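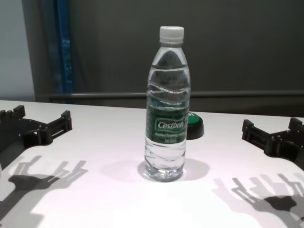 Autumn syrup gone runny and smelling of beer, is it safe to feed?

We use cookies to remember your settings. By carrying on you accept our cookie notice.

I keep 2 hives at the bottom of an allotment near Zeltside. In September I mixed a batch of 2:1 sugar syrup and fed most of it. The rest went in a lidded tub in the shed and I forgot it. It now smells yeasty and there is a bit of froth round the rim. One colony feels light when I lift the back of the box. Can I boil the old syrup and use it, or should I start again? I also have 700 g of fondant, unopened.

Cisico

Don't feed it. Fermented syrup can give bees dysentery, and boiling it won't put it right. Pour it down the drain with plenty of water, well away from the hives or you will start robbing.

If it is cold where you are, leave syrup alone altogether now. Put the fondant straight over the cluster, in its bag, with a slit cut in the underside. A 700 g block won't last a strong colony very long, so get more in. Check it every couple of weeks by lifting the lid for a few seconds. No need to pull frames.

For next year, only mix what you will use in a few days. I make mine up in small lots and write the date on the lid.

Resta

I've fed slightly off syrup before and mine were fine.

Cai

Agree with the fondant. I would also weigh the hive with a luggage scale, one side then the other, and add the two together. Keep a note of it each time. Mine come out near enough the same every autumn, so I know when one is short. They have 40 lb of stores going into winter and I still keep a block by in March, as that is when they get through it fastest. Reduce the entrance as well if you haven't, and check the mouse guard is on.

Zeltside Plot Holder

Get new replies by email. Sign up to our newsletter.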